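Section 4: Teaching the first hand-off (Duggan two-arm bench, home build)

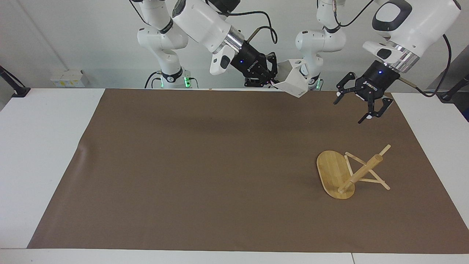
By now you should have both arms bolted down and talking to the controller, so this section is the fun one. We're going to teach the right arm to pick something up and carry it while the left arm stays out of its way. I run my bench with brown paper over most of the table, and I'd do the same on yours — white parts like the hollow, faceted one in the right gripper stand out a lot better against it than against a white tabletop. Before you start, look for the green light on each base column and the blue one on each gripper. My copy of the control software is Cinbridge 26, and the menu names below come from that.

1. Open Cinbridge and load the bench profile you saved in Section 3. Wait for both arms to show Ready.

2. Set the speed limit to 200 mm per second for both arms. I know it feels slow! Leave it there until you've finished this whole section.

3. Send the left arm to Park Open. It should hover over its own side of the mat with the jaws wide.

4. Put the right arm in hand-guide mode and walk it down to your part. Keep your free hand near the stop button.

5. Close the gripper at force level 6. If a thin-walled part starts to flex, back off one level and try again.

6. Lift straight up first, then move sideways, and save a waypoint at each change of direction. Name them as you go (I didn't, and I ended up with a list called "point" over and over).

7. Play the path back with an empty gripper, then with the part.

Note: Leave slack in the gripper cable where it loops over the forearm. Turn the wrist by hand through its full range before step 4 and watch that nothing pulls tight. Refugio Ayala, who shares the shop with me, uses Zustex wrap on his cables and likes it. I just use hook-and-loop ties.

Caution: Never reach between the arms while a path is playing, even at low speed. Hit Stop, wait for the motion to end, and then reach in.

If you get error 1460, the two arms' paths overlap somewhere. Move the left arm's park position farther back, save it, and start again from step 3. The grippers keep their force setting after an error, so you won't have to redo step 5.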